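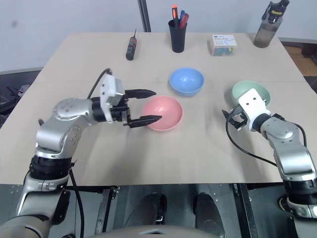 Section 7. Running the Bowl Demonstration for Visitors

Applies to the two-arm table station at the Kestis open day. Revised 08/07/2019. Replaces the sheet supplied by Nokden, which was written to sell the station and leaves out most of what goes wrong.

7.1 Before you start

The sales sheet calls this demonstration "unattended." Ignore that. One trained operator stays within reach of the stop button the whole time the arms have power, including during questions. If you are the only operator on shift and need to leave, power down first.

You will need:

- the pink, light blue and pale green bowls
- the stop button on its long lead
- the floor tape and two posts
- the printed task card for the Imum control program

Do not swap in bowls from the break room. The grip settings were made for this set, and a heavier or deeper bowl has to be set up again from the beginning.

7.2 Setting the table

1. Press the stop button and check that the status line in Imum reads HELD. Do not reach over the table until it does.

2. Wipe the tabletop and let it dry.

3. Put the pink bowl on the near panel, upright, by the left gripper. Put the light blue bowl on the far side of the seam, a little to the right of the pink one. The green bowl goes farther right, just behind the right gripper.

4. Keep all three bowls off the seam. The manufacturer says the seam makes no difference. We had enough tipped bowls in April to stop believing it.

5. Small items such as the pen holder and the screwdriver may stay along the wall. Keep them out of the working area. Move drinks to another room if you can. A water bottle on the table is a bad idea even at the far corner, whatever the last crew got away with.

6. Look at the cables on both arms. The one at the right wrist hangs in a wide loop over the tabletop. Move the loop clear of the bowls by hand, then check it again after the first run.

CAUTION: Do not tape the wrist cable to the table. The arm needs the slack when it turns, and a taped cable pulls at the connector.

7. Lay the floor tape 600 mm out from the table on every open side and set the posts at the corners. Visitors stay behind the tape. So do their bags.

7.3 Running the demonstration

1. Let the group settle before you release the hold. No more than 15 people at a time.

2. Release the stop button, select BOWLS on the task card menu, and set the speed to 22 percent. The menu will offer you a higher "show" speed. It looks better and misses more.

3. Say out loud that the arms are about to move. Then press Start.

4. Watch the grippers and let the visitors watch the screen. If a finger lands on a rim instead of closing over it, press stop right away. Waiting to see whether the arm sorts itself out is how the first green bowl got cracked.

5. When the run ends, press stop again before you answer questions or reset the bowls.

NOTE: The program reports "Task complete" when it reaches the last step in its list. It does not check where the bowls ended up. Look at the table before you tell anybody it worked.

7.4 What to tell visitors

Stick to what they can see. Carrasco's handout says the station "understands the table," and people will ask you about that phrase. Tell them it has been set up to handle three bowls of the same shape on one table, and that a different job would need more set-up work. If somebody asks how often it fails, give them the tally from the log, including the bad mornings. Do not quote the success rate from the brochure. We have asked how it was measured and have not had an answer.

Do not let visitors place the bowls, even when they ask nicely and even when the sales staff say it is fine.

7.5 If a run fails

- Bowl tipped: stop, wait for HELD, set it upright in its place, and start over. Do not resume from the middle.
- Gripper closed on nothing: stop and check the bowl position against step 3 of 7.2. If it fails again, end the demonstration.
- Cable caught: stop and cut power at the wall. Free the cable only after the arms are dead.
- Screen frozen, arms still moving: use the stop button. The Stop icon on the screen is no use to you here.

Write every failure in the log, with the speed setting and which arm it was. "Minor glitch" is not an entry.

For shutdown and storage, go to Section 8.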